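Our replay tool can finally tell me why an episode is bad, and I'm so happy about it that I'm writing this before the documentation is done (sorry, documentation).

Some background for anyone new here. Driner is the pile of Python I use to turn two-handed demos into something a policy can train on. It takes the left and right streams, lines up the clocks, works out where each jaw was, and writes one tidy episode. Kuston sits behind it and does the training. For most of July the two of them disagreed about time, and I lost 400 episodes of cloth handling to that argument.

The new thing is called Mridha. It's a small pass that runs between them and scores every episode on three signals: clock drift between the hands, gaps in the pose track, and jaw width that changes when the pose says nothing moved. That last one is my favorite! It catches a whole family of bugs I used to find by squinting at plots at midnight.

Cloth is the perfect thing to test it on, because cloth has no fixed shape and the perception side can't lean on a nice rigid model.

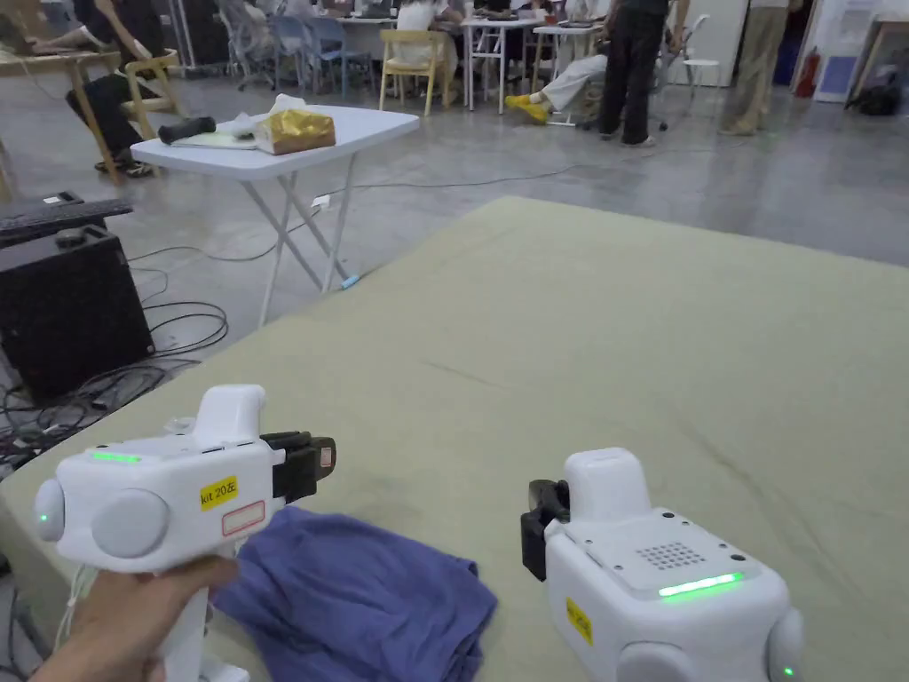
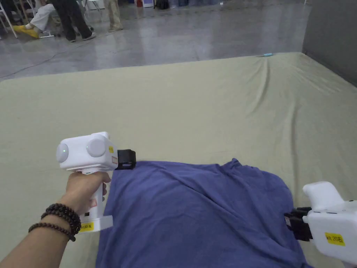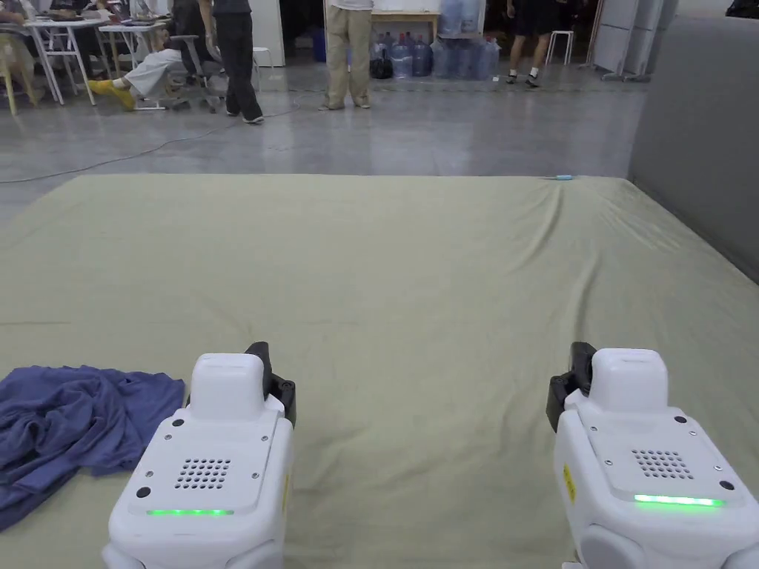 Left and right grippers, one blue cloth, one big green sheet.

So, numbers. I ran Mridha over a set of 600 episodes and it flagged 199 of them. I went through the flagged ones by hand and most had the same problem: the right stream was a few frames behind the left, and the lag grew over the episode. A fixed offset can't repair that. A straight line fit can, and now Driner does the fit on load and stores the slope next to the data, so you can undo it if you don't trust me.

The planner got better too, with no changes of its own. It used to close one jaw early on a two-handed lift and I blamed the network for weeks. Poor network. It was copying exactly what I fed it.

Still on my list: the scoring takes over 200 seconds on my laptop, mostly because I read every file twice, and the Borkovcombe branch has a much nicer viewer that I haven't merged. I want to do the viewer first. The double read is the sensible one to fix, so I'll probably do that tonight and then start on the viewer anyway.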